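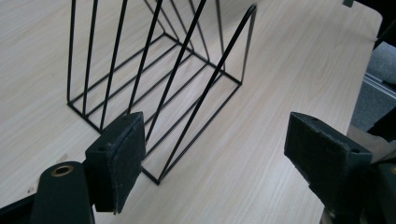 A black wire magazine or file rack on one of the pale tables, Nastberg open day

I have wanted to see the inside of the Nastberg works ever since I bought a secondhand letter tray with their name stamped on the underside, so when the open day came up I signed up the same evening. My friend Colette Leclerc came along too. She has no special feelings about desk organizers, but she had heard there would be cake, and she was driving.

We got there early and still had to park on the grass. They were letting people in by groups, and ours was led by Malathi Thomas, who runs the bending room and talks very fast and very well. She handed out foam earplugs and told us to keep our sleeves rolled up, and off we went through the wire store.

I could have stayed in the wire store for an hour. It comes in on big coils, all sorts of thicknesses, and the whole place smells of oil and cold metal. Somebody asked whether it came straight and Malathi laughed and said she wished. Everything has to be pulled through a straightener first, a long bench with little rollers set above and below, and the wire goes in with a curve and comes out the other end like a ruled line. She cut a piece off for one of the kids in our group, who carried it around like a fishing pole for the rest of the tour (point down, as instructed!).

Then the bending room. I had always assumed a wire rack was made out of lots of bits stuck together, and the base is, but each divider is a single wire bent to shape. Once you know that, you start seeing it. The one I liked best was a file rack in matte black, with the dividers leaning over at different angles, so that from the side they open out like a hand of cards. The wires are so thin that you look through one divider and see the next and then the back as well, all crossing over each other, and the shadows add a few more lines on the table. I took far too long over it and had to run to catch up with the group.

Han-gyeol Han was at the bender, and he let us watch him do a few loops slowly and then at his normal speed. Slowly, I could follow it: clamp, push, turn, push. At normal speed I saw a sort of flick and there was a loop lying in the bin. He said the hard part is that wire springs back a little after you let go, so you bend it past where you want it and trust it to come home. Every new coil is slightly different and he does a few test pieces before he starts on the real ones. The test pieces go into a crate by the door, and we were allowed to take one each. Mine is on my windowsill now. Colette has hers on her key ring.

They run 200 file racks in a batch, and the order on the board that week was for 3000 pieces, most of them going to a school supplier called Pledgate. I asked if it got dull. Han-gyeol said he likes the long runs, you get into a rhythm, and it's the one-off jobs that give him a headache.

Welding was behind a screen, so I can't tell you as much as I'd like. You stand at a tinted window and see quick little flashes. The base is laid out in a jig first, with the long rods one way and the cross rods the other, like a small ladder, and then each crossing gets its spot. Afterward someone goes over the joints by hand looking for rough bits. Malathi passed around a base that hadn't been coated yet and told us to run a thumb along it, and I couldn't find a single snag, though she said the inspector had already rejected it for being slightly twisted. She put it on a flat plate and pressed one corner, and it did rock, just barely. I would have bought it without a second thought.

The coating line is the newest part of the building. The black is a powder that goes on dry and is then baked, and the pieces travel past on hooks, gray going in and black coming out. It is very warm in there, which was lovely for us after the wire store, though I imagine less so in June. They also do white and a dark green, but Malathi said people mostly ask for black and she has given up arguing for the green. I would like to put in a word for the green.

After that we were let loose in the long room at the front, where finished things were set out on tables and you could pick them up. This was the best bit for me. There were letter trays, book ends, a very tall plate rack, and a range of kitchen things they make for Vumunis. Valentyna Kovalchuk from the design office was there to answer questions, and I asked her all of mine. Why do file dividers slant? Mostly so the papers lean back and you can read the tab on each one without pulling it forward. An upright divider lets a half-empty folder slump and curl, and I thought of my own shelf at home and felt a bit guilty.

She told us to try the racks with real folders, and there was a stack there for the purpose. A thick one full of catalogs, a floppy one with two sheets in it, a magazine. I tried all of them. The floppy one is the real test, she said, and I had a good time making it slump on purpose in an old upright rack from their archive shelf.

The archive shelf deserves its own visit. The oldest catalog there has 64 pages, and you can turn them yourself if you ask Impi Juntunen nicely and have clean hands. Impi packed orders there for years and still comes in for open days. She remembers when every rack was wrapped in brown paper with the ends tucked a certain way, and she showed us the tuck. I tried it at home with a shoebox and it needs more practice.

Cake was in the canteen, and it was good: a lemon one and a dark sticky one with prunes. Colette had both. The little shop by the exit sells seconds, and I came away with 2 letter trays with a scuff I still can't find, and a set of hooks for the back door.

A few practical things if you go. Wear closed shoes, they do check. The floor between the coating line and the front room has a step that is easy to miss. The seconds shop takes cards, but the canteen was cash only when we were there. Groups fill up early in the day, and I'd ask for Malathi's if you get any choice. Next on my list is Skoryk, who make the brass label holders that Valentyna had pinned up over her desk. They don't do open days as far as I can find out, but I've written to ask.

Print this page | E-mail this page

We use cookies to remember your reading settings. By continuing to browse you accept this.

Contact | Copyright, all text by the author | Posted October 30, 2024 | Back to top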